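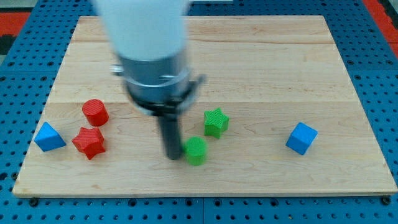

3.2 Participants and colour naming task

The study was carried out in October in two primary schools, one in Prelton and one in Windham. In total 300 children took part, all of them in the second or third year. The parents received a letter and could refuse the participation of their child; 19 children were left out for this reason or because they were absent on the day of the second session, and they are not counted in the total.

Each child was tested alone in a quiet room next to the classroom. The tester showed one small coloured piece at a time and asked only "What colour is it?". We did not correct the answers and we did not repeat the question in other words, as earlier work with the Mosel procedure showed that children often change their answer when they hear the question again. If a child was silent for a long time, the tester went on to the next piece and returned to the missed one at the end.

The answers were written down exactly as they were spoken, including compound names ("greeny blue") and names taken from objects ("like a plum"). Two raters then put every answer in one of three groups: basic term, modified term or object term. Where they disagreed, the answer was discussed until a decision was found.

Figure 3. Number of modified terms by school year and home language (not shown for groups with fewer than five children).

The basic terms were, as expected, the largest group. More interesting for our question are the modified terms, of which we collected 1150 in the first session and 963 in the second. The decrease was found in both schools, but it was stronger among the children who speak a second language at home. One possible reading is that these children had become more sure of the basic term – another is simply that they were tired of the task. Our data cannot separate the two, and we come back to this point in Section 5.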